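Vascombe Label-Removal Set: data card and fault notice

3 Sep 2023
Fotis Antoniadis and Melquiades Hinojosa

## Summary

Vascombe is a set of 1,181 head-camera episodes of two-handed work on household bottles: picking up, turning, peeling labels, putting down. It is used at Rernside to train and test the bottle-handling policies that run on the Ukon two-arm cell.

This release withdraws 40 episodes. The remaining 1,141 are unchanged. If you trained on the earlier release, read "Fault" before running the policy on hardware.

## Contents

Each episode directory holds:

- `video.mp4`, head camera, color
- `hands.npz`, wrist and fingertip tracks for both hands
- `events.csv`, start and end times for grasp, peel, release
- `notes.txt`, free text from the operator, often empty

Event labels were made by hand in Bajpai, our in-house annotation tool. "Peel start" is the first time the label edge moves relative to the bottle. "Peel end" is the time the label or a piece of it leaves the bottle, or the time the operator gives up. Torn labels are common and are kept in the set. A torn label doesn't make an episode invalid.

The typical peel grasp has one hand holding the bottle body and the other pinching near the neck, with the bottle off the table.

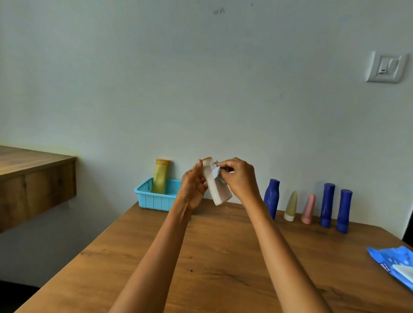
Figure 1. Two-handed peel grasp on a white bottle, label or wrapping partly torn.

Bottles are a mix of rigid and squeeze types, some with flip-top caps. Contents were not controlled, and fill level was not recorded. We now consider this a mistake (see "Known limits").

## Fault

In May the Ukon cell crushed a half-full squeeze bottle during a peel. The cap opened under pressure and liquid reached the right wrist connector. The right arm lost its encoder signal and went to protective stop. The left arm didn't stop. It kept its grip and kept closing until an operator pressed the emergency stop. There were no injuries. The connector and one finger pad were replaced.

Two separate causes were found.

1. Bad event times. In 40 episodes, the release event of the holding hand had been written with the time of the peel end. The holding hand was therefore labeled as gripping for the whole time the other hand was clearing away the label. The policy uses grasp labels to set its grip target and learned to tighten after the peel. The error came from a Bajpai export option that merges events closer together than a set gap. It was left on for two annotation batches of 20 episodes each.

2. Stop signal not shared. The two arm controllers were wired to the emergency stop but not to each other's protective stop. A fault on one side had no effect on the other. This has nothing to do with the data and would have shown up sooner or later with any policy.

## Changes in this release

- The 40 affected episodes are listed in `withdrawn.txt` and removed from all splits.
- The export now refuses to run with event merging turned on.
- `check_events.py` fails if a holding-hand release and a peel end share the same timestamp.
- On the Ukon cell, a protective stop on either arm now stops both. Grip force is capped in the controller, below the policy, and the cap can't be changed from a config file.
- Splash covers fitted over both wrist connectors.

We haven't relabeled the withdrawn episodes. The video is sound, and they may come back in a later release once the times have been redone by hand.

## Known limits

- No force data. Grip strength can't be recovered from the hand tracks, and finger position is a poor stand-in for it on soft bottles.
- Fill level is unknown for all episodes.
- Fingertip tracks are least reliable during the pinch, when fingers cover each other and the cap.
- Loose scraps of label on the table are not annotated.
- All operators are adults. Left-handed peels are rare.

## Use

Run `check_events.py` on your local copy before training. Checkpoints trained on the earlier release should not be run on hardware, with or without a force cap. Fine-tuning them on this release did not fully remove the late tightening in our tests; training from scratch did.

Do not run any policy from this set near people unless both arms share a stop circuit.

Send label errors to Hinojosa with the episode number and the time in the video. Hardware questions go to Antoniadis.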